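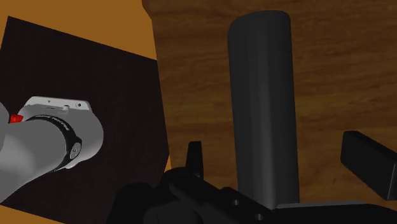 Issue 14, page 10

GETTING YOUR SIMULATED ARM TO PICK UP THE CYLINDER
Robot club how-to, for the simulator half of the term

By now your team has a login, a seat near a socket and a firm belief that picking up one cylinder will take an afternoon. Keep the login. This page covers the grasp exercise in Flornix, from loading the table to handing in a run that the scoring script will accept.

You will need the club's Kesatstead scene pack (September version, the earlier one has the table at the wrong height), your team's copy of the Husar controller, and something to write on.

1. Load the scene and leave it alone

Open Flornix, choose the grasp scene and let it finish loading before you touch anything. You should get the wooden tabletop, the dark mat, the white arm and one tall black cylinder with a rounded top. The mat sits at an angle to the table. Please don't straighten it. Two teams did last year, and both spent an evening wondering why their coordinates had gone off.

Press reset once and check that the cylinder stays upright. If it falls over by itself, you have the old scene pack.

2. Choose your view

Switch to the gripper view. It puts you right down by the black gripper parts with the cylinder rising behind them, so you can judge sideways error quite well and height hardly at all. The base of the cylinder is hidden by the gripper hardware from there. Use the side view for height and swap between the two as often as you like.

Black gripper, black cylinder: the scene pack was put together by people who have never lost a remote control down a sofa. Turn up the ambient light in the view menu if you can't tell which is which. The lighting setting affects your screen and has no effect on the score.

3. Set the approach

In the Husar controller, make a waypoint directly above the cylinder and call it ABOVE. Make a second one lower down and call it GRASP. You may name them after biscuits if you prefer, but then you can explain your code to the marker.

Go to ABOVE at normal speed with the gripper fully open. Drop to a quarter speed for the move to GRASP. Full speed is allowed, and the cylinder travels a surprising distance.

Aim to close a little below halfway. Any higher and you are pinching near the rounded top, where the fingers slide off.

4. Close, wait, lift

Send the close command, then wait until the finger positions stop changing. Then lift. Most failed runs I mark have no wait in them at all, and the arm rises gracefully with nothing in it.

Lift straight up first. Swinging sideways at the same moment looks very professional until you clip the table.

5. When it goes wrong

The cylinder tips as the gripper arrives: ABOVE is off centre. Fix ABOVE before you fiddle with GRASP.

The fingers close on air: check the angle of the wrist in the side view.

The arm freezes and the log says 2,754: that's the joint limit code. Back off to the home position and come in from a different angle. Pressing run again will get you 2,754 again.

The physics goes mad and the cylinder leaves the building: reset. It happens to everybody's, and it doesn't count as a throw.

6. Handing in

You need 10 clean lifts in a row from one unedited script. Save the log under your team name and put it in the Hodolley folder on the club drive. Logs called "final", "final2" or "finalREAL" will be sent back. The record for attempts before a first clean lift stands at 1,139, held by a team that had left the gripper set to closed, so there is plenty of room for the rest of you.

The placing exercise is in the next issue. Keep your ABOVE waypoint, you'll want it again.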